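Cleaning play fruit without dulling the white table

Minttu Suominen
Posted in Home & Cleaning

We keep some artificial fruit out on a white table, two green apples and a red strawberry. The wire-mesh pen holder lives on the same table, so everything gets handled a lot.

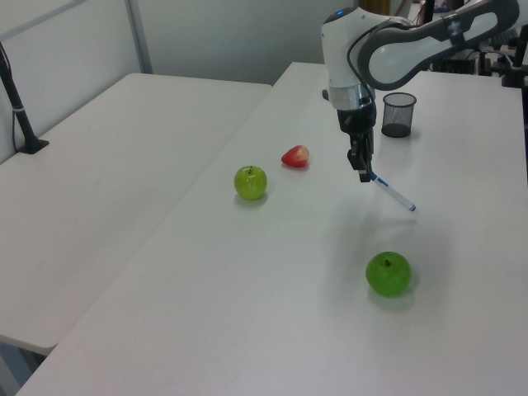
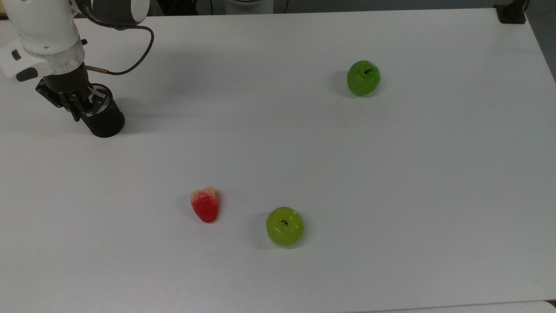

What can I wash the apples with so they stay shiny, and will the same thing do for the tabletop?

Vidar Hägglund
Lukewarm water with a drop of dish soap works for both. Wipe the apples with a soft cloth, go gently near the stems, and dry them right away. Use a second cloth on the table and skip scouring powder, which leaves fine scratches that hold dirt. For ink, try a little rubbing alcohol on a hidden spot first.

Maj-Britt Sandberg
I do mine every 3 months, soap only. Never tried alcohol. The Gostov wipes left streaks on my table.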